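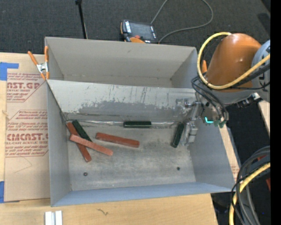
July 2, 2023
By Oluwatosin Effiong
2 min read

Every April a press release lands in my inbox saying that the robots are ready to do our chores, and every summer I'm still the one pairing socks. So I have started asking a duller question of anyone selling a machine: can it tidy up? I don't mean a whole house, I mean a box. Take six blocks in a metal bin, three of a reddish colour and three green, with one lying across two others and another tucked right up against the foot of the divider. A child of four would have them over the divider before you'd finished asking. For a robot arm with a metal gripper, that's a proper piece of work. The one on top is the easy one. The block hard against the slope is where I'd put my money on trouble, as a gripper needs room for both its jaws and a small hand will simply scrabble.

I put this to the people at Fornholm, who would like to sell a kitchen helper by and by. They told me their arm managed 49 pick-ups in a row at the Akville trade day. I asked what it was picking up. Identical cartons, it emerged, set out in rows by a member of staff. I have no quarrel with cartons. My kitchen drawer, though, has a potato masher in it that locks itself round the whisk, and I'd like to see attempt number 50.

Bepari, to be fair to them, were more forthcoming. Their packing shop at Curkenach has had an arm sorting mixed parts since the spring, and the shift lead let me stand there for 30 minutes with a cup of tea. It was steady, and a good deal quieter than I had expected. It also stopped 2 times for a person to reach in and nudge something out of a corner. She reckoned they would still keep it, because the job is horrible on the wrists and people kept asking to be moved off it. I can believe that. It's a decent case for a machine on a shop floor, where somebody is paid to do the nudging.

At home the nudger is you. A reader wrote in to ask whether she should hold off replacing her dishwasher until something comes along that can load it. Please don't wait. Buy the dishwasher.

I'll go back to Curkenach when they change the parts over, and I've asked if I can bring the masher.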